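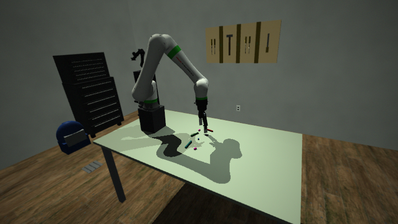
Flernex Releases Pulluma 4 Low-Temperature Powder Coating for Steel Furniture Frames

New polyester-hybrid powder cures at reduced oven settings and is supplied in matte and satin finishes

TAMPERE, Finland, June - Flernex, a maker of industrial coatings, today announced the general release of Pulluma 4, a thermosetting powder coating for steel frames, table legs, shelving uprights and similar indoor parts. The product replaces Pulluma 3, which will stay on sale until existing stock is used up.

Pulluma 4 is a polyester-epoxy hybrid. It is applied by standard corona or tribo spray guns and needs no primer on clean, phosphated mild steel. The recommended film build is 60 to 80 microns. Full cure is reached in 17 minutes at a metal temperature of 150 degrees Celsius. The earlier grade called for 180 degrees Celsius over the same period.

The lower cure temperature was the main goal of the development program. Coating lines that run mixed loads of thin tube and heavy plate often set the oven for the heaviest part, and thin sections can then be overbaked. Overbaking shows up as yellowing in light colors and as a loss of gloss control in matte grades. With Pulluma 4, the permitted cure window has been widened so that both kinds of part can go through on one oven setting.

"Most of our customers did not ask for a harder film," said Aleksi Kettunen, head of product development at Flernex. "They asked for fewer rejects in white and pale gray. We changed the catalyst package first and then had to rework the flow additive, which took longer than planned."

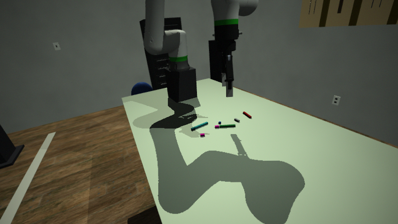

The powder was run on production lines at Tehrani, a contract coater, before release. Over the trial period 4,000 frames were coated in 13 colors. Color drift between first and last parts in each batch stayed within the limit agreed with the customer. Edge coverage on laser-cut brackets was lower than on the older grade in the first two batches and was corrected by a change in particle size. The release version uses the finer grind.

Pulluma 4 is offered in 37 stock colors. Matte and satin finishes are available in all of them. Gloss is limited to black, white and the four standard grays. Custom color matching is available, with a minimum order of 200 kilograms.

Powder is packed in 20-kilogram lined cartons. Shelf life is 12 months when stored dry and below 25 degrees Celsius, one year being the limit for unopened cartons only. Opened cartons should be resealed and used within eight weeks. Reclaimed powder may be mixed with new powder at up to 30 percent by weight.

The product is not intended for outdoor use. For garden furniture and other exposed parts, Flernex continues to supply its Panard range, which is unchanged.

Technical data sheets, safety data sheets and sample panels can be requested from the Flernex sales office. Current Pulluma 3 customers will receive a changeover sheet with gun and oven settings for each color they have on order.

About Flernex

Flernex develops and makes powder and liquid coatings for metal furniture, storage equipment and light fittings. Its product lines are Pulluma for indoor parts and Panard for outdoor parts.

Press contact: Flernex Communications, Tampere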